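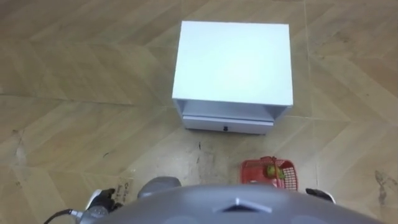 Head camera, start pose. Cabinet front toward the robot, drawer closed, red basket on the right with the green item in it.

2026-05-19
Skindcombe room, drawer task, second block

Goal for the block was to finish the "open drawer, move item from basket to drawer, close drawer" set and get the index in shape before the next training run. Total in the index is now 3179 episodes across all cabinet tasks. Of those, 2491 have passed review. Added 142 today, none reviewed yet, so they don't count in the second number.

Start pose used all day: cabinet square to the robot, arms down on either side of the torso, basket on the floor between the torso and the right gripper. Right arm does the pick, left arm takes the knob. I tried the reverse for a few episodes in the morning and dropped it. The left arm has to reach across the torso for the basket and the elbow comes up into the head view right when the fingers close. Those are tagged "swap" and excluded. Don't delete them, Temia may want them for the occlusion test.

Knob grasp. Still the slowest part. The knob is small and the fingers close on it well only if the gripper comes in level. Coming down at an angle, the tips slide off over the top and the operator has to back out and go again. I kept the episodes with one retry and threw out anything with more than that. Last time we kept everything and the policy learned to hover in front of the knob, so I would like to hold to the one-retry rule until we see the next eval.

Wrote the rule into the collection sheet. The old sheet said "discard failed grasps" and people read it two ways.

Open compartment. On 2 episodes the item went onto the shelf space above the drawer and the operator carried on and closed the drawer anyway. From the head camera the opening and the drawer are close together and it is easy to miss at playback speed. Marked both as fail, label "wrong level". Reviewers should stop on the release moment and look at where the item goes. The success script does not catch this, it only checks that the drawer ends up closed and the basket is empty.

Possible fix: add a check on gripper height at release. Needs the cabinet height in the config, and at the moment that field is blank for the white cabinet. I'll measure it tomorrow.

Basket. The handle gets in the way. If it leans toward the cabinet the right gripper clears it, if it leans back toward the torso the fingers catch it on the way down and the whole basket lifts. Spent a while setting it the same way at every reset, then stopped, as the point is to have some spread. Now the handle goes wherever it falls, and an episode is kept if the item comes out and the basket stays on the floor. Basket position I moved by hand every ten episodes, always on the right half. Left half is still not covered at all. That goes at the top of the list for the next block.

Lighting and floor. No changes. The printed wood pattern on the tiles gave us trouble with the depth estimate in the Lodhi set, but I looked through a sample from today and the cabinet edges come out clean. The bottom edge is softer than the top where the shadow runs along the floor. Probably fine for this task.

Cable on the left arm: check the routing before every session. It pulled tight once when the arm went out to full reach for the knob, and the arm stopped on a force limit. I gave it more slack at the shoulder and it didn't happen again. Episode discarded.

Timing. Median episode is down from last week, mostly because operators now start the left arm moving while the right is still over the basket. Good for throughput. I am less sure about it as data — the older episodes are strictly one arm and then the other, and mixing the two styles may confuse things. Added a "parallel" tag so we can train with and without.

Upload to Fellis started at the end of the block. It was still going when I left. Check the checksums before clearing the local disk, the October loss was exactly this.

To do
Measure the white cabinet, fill in config
Basket on left half, same item
Second item, something not round
Review today's 142, look for wrong level
Release height check in the success script
Ask Temia about the swap episodes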